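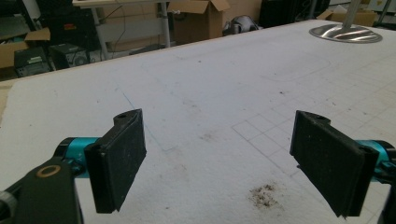

A reader wrote in on Thursday to say that the best thing she ever did for her sewing room was to cover the big table in white, and that she has never once gone back to bare wood. I couldn't agree more!

4 min read

Welcome to the gallery for our shared work table at Akstead, which has had more pencils, pins and elbows on it than any piece of furniture I know. We put a white covering over the top in August, and I was so nervous about the first smudge that I hovered over everybody for a week. Well, the smudges came, and so did the scuffs and the little dark specks, and I have grown fond of every one of them. It looks like a table people use.

The faint gray grid on the right is handy for squaring up paper or fabric before you cut, though I'd still reach for a proper ruler if the edges matter. As for the thin blue pen line that wanders across the white, I've had a go at plenty of marks like it with a damp cloth and a dab of dish soap - some lift, some are with us for good. There's a rounded rectangle farther back too, very faint, and I rather like it.

If you're covering a table of your own, buy more than you think you need. Ours took 90 inches and I had barely enough to fold under at the far end, so there was a bit of muttering and a lot of tape.

183 shares | 22 comments

Comments

Matte is the way to go. I had a shiny one and the lamp glare drove me up the wall.

Does the grid fade with scrubbing? Mine from Nakar did after one winter.

Baking soda paste for the pen, but go gently!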